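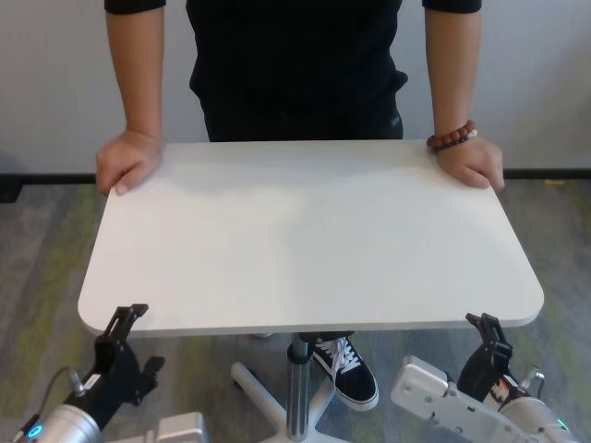 Shayne Doolan bought the table in Skamthorpe for 70 dollars, and by the evening he was already sorry. It was a small white table on one metal leg, and it had belonged to a nurse who was moving to Hundham. She told him that she ate her breakfast at it for 7 years.

"It is a good table," she said. "Only it likes to travel."

He thought this was a joke about the wheels.

The first morning he found it by the window. He had left it beside the bed, with his tea on it, and the tea was still there, not spilled. The floor in the apartment was old and it leaned toward the street, so he pushed the table back and went to work. When he came home, it stood at the window again.

His mother used to do the same. In her last September she moved her chair to the window each day, and each day Shayne carried it back, because of the cold air. They never spoke about it. She only waited until he was on the stairs. 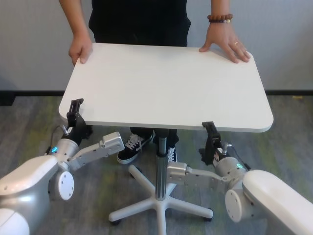 He put both hands on the white top and held it. It was eleven at night and the street was quiet. He felt a little foolish, a grown man who stands in his kitchen and holds a table.

"What do you want to see there?" he asked.

There was not much to see. The bus to Tuhiwai stopped on the other side, under a lamp. The bakery was closed. In room 223 of the hotel somebody was still awake, he knew the number because he had painted those doors one summer - all of them green, and all of them badly.

He took his hands away. For a minute nothing happened. Then the table began to roll, very slowly, as a person walks who does not want to wake the house. It stopped when its edge touched the wall under the window.

Shayne went to get his mother's chair from the bedroom. He put it next to the table and sat down, and after a while he opened the window too. The late bus came with only the driver in it. The driver looked up and lifted one hand, and Shayne lifted his.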